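Notes on the Folding of T-shirts

Readers of this blog will be aware that the household linen was reorganised in January, and that the matter of everyday clothing was deferred until the shelves from Brestier had been fitted. The shelves are now in place. The present entry sets out the method adopted for T-shirts, together with certain observations on fabric and on the choice of working surface.

The previous arrangement was a pile. Shirts were folded in whatever manner suited the person folding them, and the stack leaned to one side within a day or two of being put away. Jolene Tuhiwai, with whom I share the house and the laundry, proposed that a single fold be agreed and kept to. Her proposal was accepted after some discussion of sleeves.

The sleeves are dealt with first. Each is turned in and pressed flat with the side of the hand before the body of the shirt is touched. A thin jersey will hold a crease at this stage if it is left in a hurry, and the hem should be checked against the layer beneath it before going further.

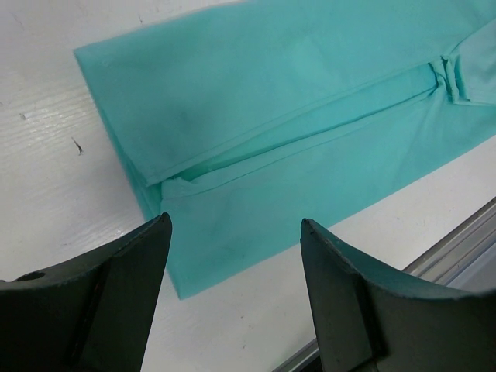 Turquoise cloth folded flat, with some bunching left at one end of the fold.

Puckers of this kind are best removed by lifting the upper layer and laying it down again. Pulling at the hem tends to move the whole garment and the fold must then be started afresh. I have found light fabrics more troublesome than heavy ones in this respect, and the Gillon shirts purchased last year, which are a stout cotton, may be folded with very little attention.

A word is required on surfaces. The bed was used for many years in this house and is not recommended: it gives under the hand, and the edges of the shirt are never quite straight. A hard, smooth tabletop is greatly to be preferred — white, if there is a choice, as the outline of a coloured garment shows clearly against it.
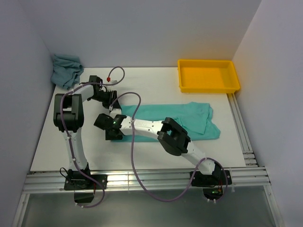 The shirt should be spread out fully before the first fold is made, and anything else waiting its turn kept to the back of the table. Hemi Stubbs, who commented on the previous entry, asked whether a folding board was worth the expense. We borrowed one made by Jimden and returned it after 2 weeks. It produced a tidy result with adult shirts but was too wide for the smaller sizes, and it had to be stored somewhere.

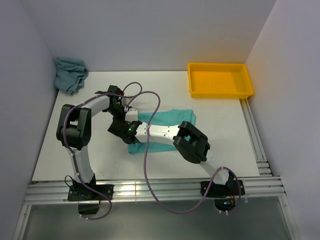

As to storage, shirts are now placed on edge in shallow boxes, with the rounded fold uppermost. Each box takes roughly 500 grams of clothing before it becomes difficult to draw forward. Jolene keeps hers in order of colour. Mine are in order of use, with the older ones at the back.

The next entry will consider fitted sheets, on which correspondence is welcome. The Hordiienko method, recommended by a reader in the spring, has been attempted here twice and will be described in full.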